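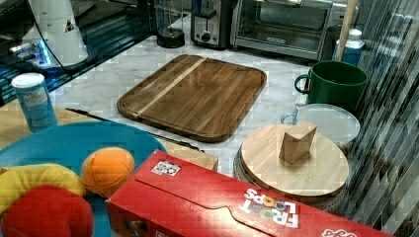 Flerkham turns out for the river, and the county blinks (a little)

13 February 2018

I got home from the county building last night with no feeling in my toes and a voice like a rusty gate, so forgive me if this is a bit of a ramble. I wanted to get it down while I still remember who was standing where.

For those of you just catching up, the county commission met to vote on whether Tredari can keep pumping treated wastewater into the Bemmont River below the old rail bridge. Their permit ran out in August and they've been operating on an extension ever since. The new permit they asked for would let them put out a lot more of it, and warmer too, and it would cut the testing on the Flerkham side down to a couple of visits a year. A couple! My dentist checks on me that often and I don't discharge into anything.

The vote did not happen. After a very long evening the commission put it off and sent the permit back to staff with questions. I know that sounds like small potatoes, but go back a month and everyone I talked to thought this was a done deal. The agenda had it down for ten minutes, right after the item on snowplow leases.

We gathered first in the parking lot behind the library, and I was worried. It was bitter out, the wind was coming straight up the valley, and when I pulled in there were maybe a dozen people stamping their feet next to a pickup. Then the bus from the Bemmont end came in, and then another one, and a whole bunch of high school kids showed up on foot with a papier-mâché trout so long it took a row of them to carry it. By the time we started walking we filled Canal Street from one curb to the other, and the front of the march was at the county steps when the back was still waiting to leave the lot.

The folks from Koskela Watershed Watch had clipboards out and were clicking people through at the corner, and their count came to 3,000. The sheriff's office didn't give a number when I asked, but the deputy working the crosswalk told me he hadn't seen a crowd like it downtown outside of the Christmas parade. For a town our size, on a work night, in that cold, I'll take it.

And it was friendly! I've been to rallies where you come away more tired of your own side than of the other one. This one had a brass band (well, two trombones and a tuba), a church group handing out cocoa, and a guy in waders who told anybody who would listen about the smallmouth he used to catch off the bridge. People brought signs they'd clearly made at the kitchen table. My favorite said WE DRINK THIS in plain black letters on the back of a pizza box. There were a few Tredari workers there too, some of them marching with us and some standing off to the side, and I didn't hear one cross word at them. Most of us have a cousin or a neighbor at the plant. I think that matters and I hope we keep it up.

Inside was another story. The hearing room holds a fraction of what we brought, so most people stayed out on the steps and listened on a speaker somebody had rigged up in a window. I got a seat only because I'd signed up to speak, and I'm glad I did, even though my knees were knocking. You get two minutes. It goes faster than you'd think when there's a little yellow light staring at you.

Tredari went first and had a slide show. Their position, as best I can put it, is that the water leaving the plant meets the state limits, that the temperature change is small by the time it reaches Flerkham, and that more testing costs money they would rather spend on the new filter building. I'm not a chemist and I'm not going to pretend to be one here. But when one of the commissioners asked to see the temperature readings for the dry part of last summer, they didn't have them along. They said they'd send them over. You could hear a groan come in through that window from the steps.

Then it was our turn, and it went on and on, in the best way. The watershed group brought their own readings, taken by regular people with thermometers and sample bottles at 13 spots between the rail bridge and the county line. They had it all on one big map with the dates written next to each spot, and they left copies for every commissioner. A woman who runs the canoe rental talked about calls she gets from customers asking if it's safe to swim. A well driller spoke about the shallow wells on the low road, and he was careful and plain about what he knew and what he didn't, and I thought the room got very quiet for him. One of the kids with the trout got up and read a poem, and went over her time, and no one stopped her.

All told, eight of us from the Flerkham side got to the microphone before the chair called a break. There were plenty more on the list. The chair said written comments would count just the same, so if you were one of the people who got bumped, please do write yours up and send it in. Don't let it sit in your coat pocket!

So what did we get? As I understand it, and I read the motion over twice this morning with my coffee, three things happened. The permit vote is off the table until staff comes back with a report. Tredari has to turn over its full set of summer readings, for the public to look at as well as the commission. And the testing schedule stays the way it is now while all this gets sorted out, meaning someone still comes out every month.

What we didn't get is any promise about how the vote will go. Two of the commissioners sounded pretty well set on saying yes, and one of them said right out loud that he thought the turnout was impressive but wouldn't change the science. Fine by me, I'd love to see the science. I'd love to see it posted somewhere I can read it. I also didn't care for the extension being left in place, which means the pumping goes on just as before. A motion to end it didn't get a second. So if you drive over the bridge this week and see the pipe running, no, you're not missing something, it's still allowed.

One other thing I want to mention, as it got a bit lost at the end of the night. The watershed group also handed in the petition, the paper one that's been sitting on the counter at the hardware store and the feed store and the laundromat. It went to the clerk in a banker's box with a bow on it, and the clerk stamped the top sheet and was very nice about it. They're going to keep collecting names until the report comes out, so there's still time if you haven't signed. You do need to live in the county and you do need to print so someone can read it. A few pages had to be tossed last time over handwriting, and I suspect one of them was mine.

Coming up, there's a sampling walk planned along the lower Bemmont as soon as the ice is off the edges. No experience needed, they'll show you how to fill the bottles and where to write the numbers down. Wear boots you don't love. There's also going to be a carpool list for the next commission meeting, for people out past the county line who couldn't get a seat on the buses this time – the sign-up sheet will be on the bulletin board at the library by the front desk. If you've got a van, they want to hear from you in particular.

And if anyone picked up a green mitten with a reindeer on it near the county steps, it belongs to one of the trombone players and he'd like it back. You can leave it at the library desk too.

I'll post again when the staff report is out. I'm told it could be a while, and I'm told that by people who have been through this before and had the look to go with it. In the meantime, thank you, all of you who came and stood out there in the wind. I had to shout to be heard by the person next to me on Canal Street, and I haven't been so happy to lose my voice in years.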